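Sorting Baskets: Your Questions, My Answers 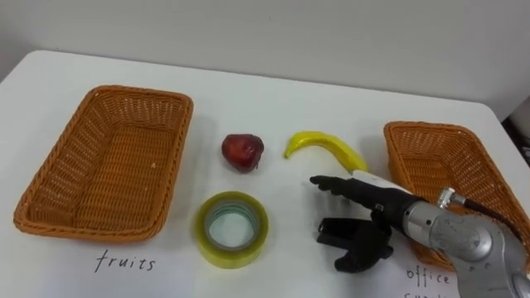

Fruits on the left, office stuff on the right. Apple, banana and tape still waiting to be put away.

I get a lot of email about the basket system, so I've put the usual questions in one place. I run Tideck, a small site for people who work, eat and pile things up on the same table (me, every single day!).

What's the basic idea?
One basket for each kind of thing, with its name written right under it. Everything that's lying around goes in the middle first, and then you sort it out to the sides. I do mine at 8 in the evening with the radio on.

Do I have to write on the table?
No! A strip of paper does the job too. If you do want to write on the surface, test your marker in a corner first and see if it wipes off. Mine came off the old desk fine and did not come off the new one, so learn from me.

Why wicker?
I just like it. It's light, I can carry it to the kitchen with one hand, and fruit gets a bit of air. The downside is crumbs – they get down into the weave and you need a soft brush to get them out.

Should the baskets match?
Mine do, and I think it looks calmer. My sister-in-law thinks it's confusing and wants different colors. With labels you can do either.

How many should I start with?
Start with 2. I once had a basket for chargers, one for mail, one for "later", and the "later" one ate everything.

Where does packing tape go?
Office supplies, in my house. I got 222 replies when I asked this in the newsletter, and plenty of you keep it in the kitchen drawer, which I'm still thinking about.

Can kids do this?
Sure, and they love it. Use play food for practice, mix it up with a few desk things and let them sort. Keep scissors out of it.

What about fruit that's going soft?
It doesn't go back in the basket. I check mine when I sort in the evening, and bananas that have gone spotty go straight in the freezer for bread.

Do you sell the baskets?
I don't, sorry. Any shallow tray with a decent rim will work. Measure your table before you buy, though – I've sent back one that was way too long.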